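Ticket 2319 – Shared pantry labels printing blank or half blank
Opened by: Nneka Ibrahim
Assigned to: Pieter Leemans
Product: Luvanel label printer, upstairs kitchen
Status: Solved, leaving open a few days

Hello Pieter, and thank you for picking this one up so fast! I'm sorry to bother you with labels again, I know the spring list is long. I'll put down everything I can think of and you can skip what you don't need.

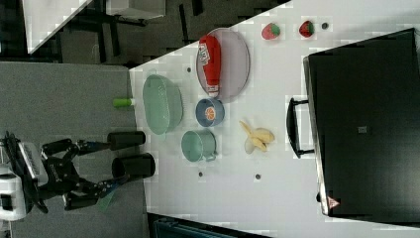
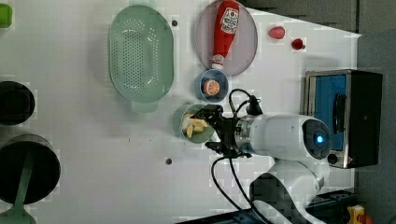 The trouble started after the update on 01/04/2026. We print a small sticker for everything that goes into the shared kitchen, with a name, an opened date and a use-by date, and until then the Luvanel did it without a murmur. Now the name comes out fine and the two dates are either missing or squashed into a gray smear along the bottom. It's the bought things that matter most to me, something like the red bottle lying on its side there, which already has a white label of its own, so our sticker has to be small and go on the back. Fruit in a bowl we don't label one by one, of course – the bowl gets one sticker and that's that. The small size is exactly the one that fails. The big shelf labels are perfect.

What I've tried so far: turned it off and on (twice, the second time with a coffee in between), put in a fresh roll, cleaned the print head with the little pen that came in the box, and printed from Wim Vermeulen's computer instead of mine. Same result each time. There was also an error 201 on the display once, but it went away before I could write down the rest of it.

Reply from Pieter Leemans
Hi Nneka, no bother at all, and thanks for the thorough notes. Error 201 is the paper sensor, and I suspect the update put your small template back to its default settings. Could you open the template, go to Page Setup, and tell me which resolution you see? It should say 300. If the big labels are fine, I doubt the print head is to blame, so please put the pen away for now.

Reply from Nneka Ibrahim
It says 180! I never touched it, I promise. I changed it to 300 and pressed Save, and it printed one lovely label and then went back to 180 as soon as I closed the window. Dragica Babić had a go as well and got the same thing.

Reply from Pieter Leemans
Good, that tells me a lot. The template is sitting in the shared folder as read-only, so your change lasts only while the window is open. I've unlocked it and saved it at the right setting from my end. Please close the program on both computers, run Calibrate from the printer menu, and print three small labels in a row.

Reply from Nneka Ibrahim
All three came out crisp, dates and all, and no 201. I printed one more for the mustard just for the pleasure of it. Wim still gets the old template on his computer, though – is there something he needs to clear?

Reply from Pieter Leemans
Yes, he has a local copy. He should delete the one called "small_old" from his Documents folder and open the shared one again. I'll keep the ticket open until he's had a chance to try it.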